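Kitchens and Appliances > Dishwashers > Loading and results

Gritty plates and drips on the worktop, dishwasher is right next to the sink

Asked by mossgate
Viewed 1,849 times
3 answers

We moved into a house in Vorkside with a fitted kitchen and a built-in Vitham dishwasher. It's the first one I've had and I'm not getting on with it very well.

The dishwasher sits just to the right of the sink, so it ought to be easy. I scrape the plates, give them a quick rinse in the sink and put them straight into the bottom rack. Two things keep going wrong.

First, the plates are coming out with a fine grit on them. It's mostly on the dinner plates and mostly on the front of the plate, low down. Bowls on the same load are usually clean. Cutlery is fine. I can wipe the grit off with a finger but I shouldn't have to. It's a bit like wet sand, pale brown.

Second, by the time I've loaded up there's a line of water along the worktop and down the front of the cabinet between the sink and the machine. The worktop is white gloss and shows everything. The fitter told us not to let water sit along the front edge of it, so I end up drying it every evening.

What I've tried so far:

Cleaned the filter (it wasn't bad).
Ran it empty on the hottest programme with a machine cleaner.
Changed from a cheap tablet to a dearer one. No difference.
Stopped rinsing altogether for a few days. The worktop stayed dry, but the grit was worse.

The plates are a mixture, some plain ones we've had for years and a set of Erraji stoneware ones which are heavier and have more of a lip. Both sorts get it. I put them in from the front because that's the bit nearest to me, and I usually fill every slot if we've had people round.

Is there a proper way to do this or is the machine faulty? It came with the house so there's no receipt, and a new one in the same size is £1,130, so I'd like to be sure before I go down that road.

Comments on the question

tern_and_co: Does it do it on a half load as well, or only when it's full?

mossgate: Mainly full. I did one with only a few plates in and they were all right, now you mention it.

tern_and_co: Then I wouldn't be buying a machine yet.

pennywhistle: Check the spray arm turns. Push it round with your hand when the rack's loaded.

Answer 1 (accepted)
Katsuhiko Nakajima

I don't think it's faulty. If a half load comes out clean and a full one doesn't, the water isn't reaching the plates, and that's down to how they're standing and how many there are.

The grit is food that has been washed off something and landed on something else. It settles on whatever surface is leaning back and facing upwards. Stoneware plates with a deep lip lean more than flat ones in most racks, so they catch it low down on the front, where you say you're finding it.

I'd do it in this order.

Scrape into the bin first, properly, with a spatula or the side of a fork. Rice, breadcrumbs and coffee grounds are the worst for grit.

If you rinse, do it low in the sink with the plate on its edge. You don't need much water. Hold it there until it stops running and only drips. I count to five. Most of the water on your worktop will be from lifting the plate while it's still running off.

Open the dishwasher door fully before you start, and pull the bottom rack right out. With the door down you can go from the sink to the rack low, over the door, and the drips fall on the inside of the door where they do no harm. If the door is only half down you end up carrying the plate up and over the worktop.

Load from the back of the rack towards the front. If you start at the front you have to reach over the plates you've already put in, and they get knocked so that they lean on each other.

Stand each plate up between the tines and check it isn't touching the next one. With the stoneware, leave an empty slot between plates. You'll get fewer in. If you've had people round, do a second load or wash the last few by hand.

Point the fronts towards the middle of the machine, unless your manual says something else. On some racks the tines are set so that everything faces one way, in which case follow the tines.

Nothing big and flat along the front of the rack. A baking tray there will stop the water getting to everything behind it, and on some machines it keeps the tablet door from opening as well.

Before you shut it, spin the spray arm by hand, as pennywhistle says. Under the top rack as well as the bottom.

On the worktop: get a rack for the bottom of the sink. It lifts the plates clear of the dirty water and gives you somewhere to lean one while you scrape the next. Any open one that fits your basin will do, but measure the flat part of the bottom and not the top of the sink, as the corners are rounded on a lot of them.

Plate on its edge in the sink, with the door folded down on the right:
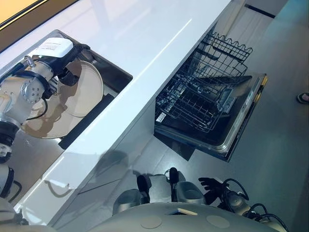 Two in the lower rack, and the black rack in the sink:
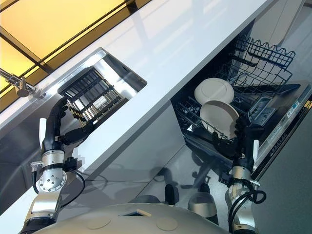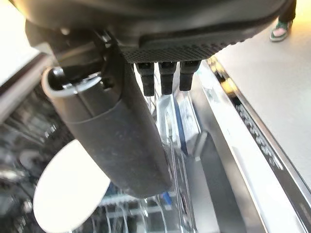
Replies to this answer

mossgate: Going to the back of the rack first hadn't crossed my mind. I've been reaching over everything. Do you leave a gap for the ordinary plates too, or only the stoneware?

Katsuhiko Nakajima: Only the stoneware. Ordinary flat plates can go one to a slot as long as you can see daylight between them. If you have to tilt your head to see it, move one.

mossgate: And do I need to rinse at all? The manual says not to.

Katsuhiko Nakajima: Scraping is enough if you're running it the same evening. I rinse if they're going to sit in there until the next day, particularly egg and porridge. You said it was worse without rinsing, so I'd keep doing it until you've sorted out the spacing and then try leaving it off again. Changing both at once won't tell you much.

grebe: I'd add that the rinse and hold programme, if you've got one, does the same job and keeps all the water inside the machine. Ours takes a few minutes.

mossgate: There's a button with a shower symbol on it, I'll look it up.

Answer 2
tern_and_co

Agree with most of the above, but have another look at the filter. You said it wasn't bad. On a lot of machines it comes in two parts, a fine flat mesh and a cylinder that twists out of the middle, and people clean the cylinder and put it back without lifting the flat part. The grit collects underneath. If the flat part isn't seated properly afterwards, dirty water goes round it and straight back up through the spray arms, and you get exactly what you're describing.

Take both out, wash them under the tap with an old toothbrush, wipe out the well underneath with kitchen paper, and make sure the whole lot clicks or locks when it goes back. It shouldn't lift if you pull it.

While you're there take the bottom spray arm off (on ours it pulls straight up, some have a clip) and shake it. If it rattles there's something in it. I got a bit of eggshell and half a label off a jar out of ours. A cocktail stick will clear the holes.

Also check the salt. Vorkside is hard water as far as I know. Lack of salt gives you a white film and not brown grit, so it isn't your main problem, but if the machine came with the house then nobody has told you how hard the water setting is. It will probably be in the settings menu or the back of the manual.

I don't bother with a rack in the sink. I had a Grata one and it went rusty at the feet and left marks on the steel. A folded tea towel along the front edge of the worktop while you load does the job, then you hang it up to dry.

Comments on this answer

pennywhistle: Which Grata one? I've had the coated sort for years with no rust. It needs lifting out to dry, though. If it lives in the wet it will go.

tern_and_co: It did live in the wet, to be fair.

mossgate: I had not lifted the flat part. I didn't know it came out. There was quite a lot under it.

Answer 3
user_halfpint

mine did this, i changed to powder and it stopped. also dont put wooden spoons in

Update from mossgate

It's been three weeks so I thought I'd come back and say how it went.

I cleaned under the flat filter the same night and the next load was better, though there was still some grit on two of the stoneware plates. Then I started loading from the back with gaps between the heavy ones, and that got rid of nearly all of it. I get fewer plates in than before, so on a busy day it goes on twice. I had one bad load since, and that was when somebody put a roasting tin along the front.

The spray arm was turning freely and nothing rattled in it, so I left it alone.

The worktop is much better. Waiting for the plate to stop running before I lift it made more difference than anything else. I'm still giving them a rinse, as we tend to run the machine in the morning. I haven't tried the shower button yet because I can't find the page in the manual. I bought a plastic rack for the sink, which is slightly too big, so it sits at an angle. I should have measured the bottom like you said.

The water hardness was set to the lowest number. I've put it up and filled the salt, and the glasses look clearer.

Not buying a new dishwasher. Marked Katsuhiko's as accepted but tern_and_co's was half of it, so thanks to both.

Comments

grebe: The shower symbol is usually the pre-rinse. Press it, shut the door, and don't put a tablet in.

mossgate: Thank you, will try it tonight.

tern_and_co: Do the filter again in a month, it'll have filled up.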